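百三回目のラップ

六月の朝、オルコウの倉庫街はまだ静かで、わたしは一番乗りの鍵をもらえたことがうれしくて、階段を二段飛ばしで上がった。

ホーマンスに入って四週目になる。仕事は、手の動きを集めること。握りに指が二本ついた黒いグリッパーを持って、台所や事務机にあるものをつかみ、持ち上げ、置く。それを何度でもやる。集まった動きはトラルヴィルの計算機に送られて、ムッサという名前の学習モデルがそれを見て育つ。ムッサにはまだ体がない。秋になったら腕が一本つくそうで、わたしはもう、その日に着ていく服まで考えている。

今週の課題は「細長い箱」だ。これがおもしろい! 細長い箱というのは、端をつかむとすぐにお辞儀をするし、真ん中をつかもうとすると、斜めに置かれただけで指の入る向きが変わる。人間の手なら考えもしないところで、手首がほんの少し迷う。その迷いごと残しておいていい、と先輩は言う。きれいな見本ばかりだと、ムッサは困ったときの顔を知らないままになるから。

「開いて、またいで、それから閉じる」

先輩の口ぐせを小声でなぞりながら、わたしは白い机に向かった。食品用ラップの青い箱が斜めに寝ている。赤い端が向こうの黒いメッシュのトレイを指していて、上には輪切りの果物の絵。指をいっぱいに開いて、箱をまたぐ。まだ閉じない。ここが好きなのだ、閉じる前の、どうにでもなれるこの一瞬が。
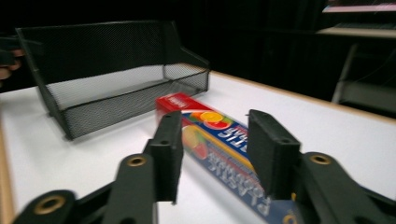
文・浅葱ゆずる

「いま、ためた?」と先輩が机の横から聞いた。

「ためました。だめでしたか」

「いや、いい。次はためないでやって。両方ほしい」

それでわたしは両方やった。ためて、ためないで、右から、左から。箱を少し回して、また最初から。トレイに入れるときは縁の手前で一度高くする。低いまま行くと箱の先が網にこつんと当たって、その音がまた、なんだか楽しい。当たった回もちゃんと保存する。画面の数字が1103になったところで、ようやく喉が渇いていることに気づいた。

昼休み、先輩が古い記録を見せてくれた。ムッサがいちばん初めに覚えたコップの動きだという。計算機の中の腕が、コップの横でふっと止まり、それから思い出したように進む。

「この止まり方、誰かに似てませんか」

「おれだよ」先輩は耳を赤くした。「あのころ、コップの前でいつも息を吸ってたんだ」

わたしは声を上げて笑って、それから急に胸がいっぱいになった。じゃあラップの箱の前では、ムッサはわたしみたいにためるのかもしれない。いつか知らない台所で、知らない人の晩ごはんのあとに、指を開いて、またいで、ほんのすこし待って。

午後の一本目、わたしはいつもよりていねいに箱を斜めに置いた。先輩が「角度、もうちょい」と言い、わたしは指先で箱の尻を押した。

「いきます」

録画の音が、ぴ、と鳴った。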